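Rent the gripper, skip the robot
Lotte Van Loon
May 2026

Everyone wants the home robot. Fine. I want one too. But the thing worth paying for right now is the dull one – the Hamann hand gripper kit, the one you hold yourself, out on loan from Trevwood for a month at a time.

Two jaws, blue pads, a case, a charger. You do chores with it. Your chores, your house. The recordings go back to Sendstead and somebody trains an arm on them. That's the whole product. $300 deposit, four weeks, and they want 3,000 clips by the end of it, which sounded mad to me and then wasn't.

Good bits first. The grip is better than I expected. Towels, fine. Socks, fine. A fitted sheet corner took me a whole evening and some bad language, but it holds once you have it. Pads don't slip on cotton. Setup took two tries becuase the pairing screen hides the button.

Bad bits. Heavy. My wrist quit before the battery did, every time. The manual assumes a lab bench and a cube. No bench here. Dinosaur sheets, a towel still to put away, a desk drawer left open. And that is my argument really – the messy bedroom is the point. An arm taught on cubes will be useless in a kid's room, and the companies selling $$$ arms by September know it.

So pay people properly for the clips. Trevwood gives you a voucher. A voucher! For a month of folding. The hardware is worth the deposit, the deal around it isnt, and I'd tell anyone to ask for cash before signing. Also ask who keeps the footage. I asked and got two different answers.

Would I do it again? Yes, with a lighter handle. Bedroom first, while my wrist is fresh.

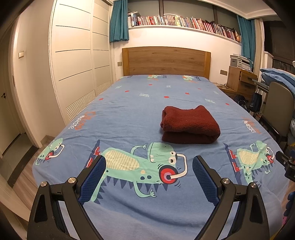 Usa Mahawong: Agree on the voucher, but the weight is fixable. Take the spare battery off the back and strap it to your belt, the long cable is in the case under the foam. Footage question is the one I'd push on. I never got a straight answer either and sent mine back early.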